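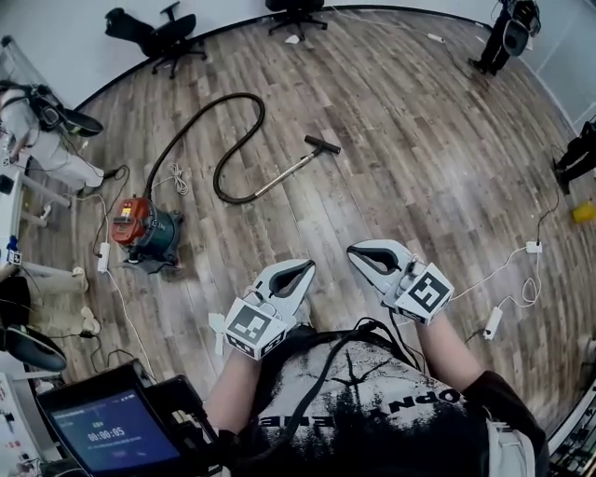 December 2023, Friday night

Rules are done! Version one, anyway. Two pages, printed, taped up by the door at Dadbridge, and I'm so pleased with them I walked back in after putting my coat on just to read them again.

I've wanted this since August, when Colleen Lavoie and I sat down with the first batch from the Plarkix job and found that every person who'd held the grippers had their own idea of what a good take was. One closed the fingers fully before starting. One started with them open. One waved a little hello at the top of each take (me, I'm afraid, for the first day and a half). None of it was wrong, there just wasn't a right. We had 455 takes and I'd have been happy to hand over 98 of them.

So, what's in it. The first page is for the person wearing the gear. Cable goes down the front of the shirt and gets checked with both arms stretched all the way out before anything is recorded. Marker cubes get wiped with the dry cloth, never a thumb. Grippers up in front of the chest, both cubes where the head camera can see them, hold still, then begin. Same pose to finish. If you drop something, keep going and pick it up the way you really would, and say so in the notes afterward. I fought for that one. Colleen wanted drops thrown out, and we went back and forth over lunch until she said fine, keep them, but label them, and I think she's right that the label matters more than the keeping.

The second page is the room, and it was much harder to write. I started with a drawing of a perfectly clear floor and Colleen laughed at me, kindly. Homes have stuff in them. A floor with a vacuum in the middle of it and the hose looping off wherever it likes is a perfectly good floor, and if we tidy everything to the walls we'll end up teaching a machine to work in a showroom. What we can't have is our own mess mixed in with the mess we mean to have. So the rule has two halves now: anything that belongs to the task can be anywhere, and anything that belongs to us (power strips, chargers, tripod legs, spare cubes) gets a place along the wall and stays there. I got out the tape this afternoon and marked the first few places. More on Monday, I ran out of tape.

Cords are my big worry and I gave them a whole section. You look down a lot less than you'd think with both hands busy. A cord across the walking path gets moved or taped flat before the session starts, and if it can't be, we change the path. Also: one person in the room is the spotter, and the spotter isn't also doing the timer, and isn't also eating. Anyone in a headset stays seated unless their spotter is next to them. I read that out to the group and got some looks, but they all signed.

Oh, and the timer! Bouchard's checklist, which Colleen had a copy of from her old job, says to start the clock and then count down out loud. We tried it both ways this week and out loud is so much better. You stop glancing over at the tablet. I put it in word for word and wrote to ask them if that was all right.

Privacy took up most of Wednesday. Nothing gets recorded before everyone in the room has said yes that day - having said yes last week doesn't count. No mail, no badges, no family photos in view. Anyone can ask for a take to be deleted and doesn't have to say why. We do it then and there, with them watching. I'm proudest of that paragraph, and it's four lines long.

Target for the next round is 2,000 takes. Gruvico asked for 2,000 too, for their own set, and for a minute I thought we could use the same ones for both, but their start pose is different from ours. I've written to see whether they'd take ours instead. Wouldn't that be something, two groups with the same start pose! It's a small thing to be excited about and I'm excited about it anyway.

Still not settled:

- how long a person can wear the grippers before a break. I wrote twenty minutes. My wrists say fifteen.
- whether shoes are on or off
- what to call a take where the task goes fine but the person clearly forgot the camera and started humming. Colleen says "normal." I'd like a better word.
- who keeps the deletion log when I'm away

I also want a short version for people who only come in for one afternoon, one side of a card, large type. I made a start on it on the bus and got as far as the cable check before my stop.

Bed. Buy tape, the wide kind.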